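3.2 Key placement in shared entryways

Share 43 | Comments 5

Keys were treated as a separate category in the Votmont household survey. Of 1,601 reported searches for a misplaced item, 592 concerned keys, more than any other category. Respondents named two usual resting places: a flat surface near the door, and a hook or rail on the wall. The two differ in how much of the key remains in view and in how easily it is covered by mail, bags, or clothing (Figure 4).
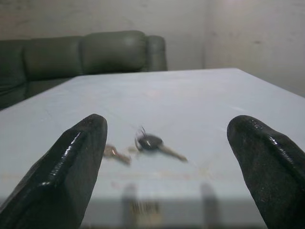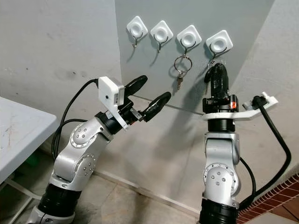 Figure 4. Keys on a tabletop (first panel) and adhesive wall hooks (second panel).

Storage on a wall requires that each key have a ring or a hole large enough to pass over the hook. The Leketti coding scheme therefore records the attachment separately from the key itself. A split ring of the type hanging from the third hook in Figure 4 was coded as "direct," meaning that no tag or cord comes between ring and hook. The single key on it was coded as "one item," and the two hooks to its left as "vacant." Vacant hooks were kept in the data, as the spacing between occupied hooks affects how quickly a given key is picked out. Loose keys on a table were coded by head type only, with plastic heads and plain metal bows entered under different codes. Orientation was not recorded for either location. Bunches of more than five keys were excluded from the comparison and are treated in Section 3.3.

Last updated: January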